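Home | News | Minutes | Contact

Brosden Residents' Association – Laundry Room Meeting, 9/22/18

Present: Xiaoyan Duan (chair), Bjarke Arnardóttir (minutes).

1. Dryers. Dryer 3 trips its breaker on high heat. Brelto quoted $300 for a new element. Approved.

2. Lost property. Unclaimed clothes go to Mirani in January – notice to be posted.

3. Keys. Units 101 and 128 still hold old keys.

Closed 11:40.

2 comments | 3 shares

Pat: Is dryer 3 off until the repair?
Bjarke: High heat only. Low is fine.
Lena, 128: Key returned.
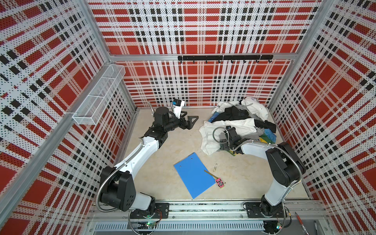

Clothing, hook rack and wire basket.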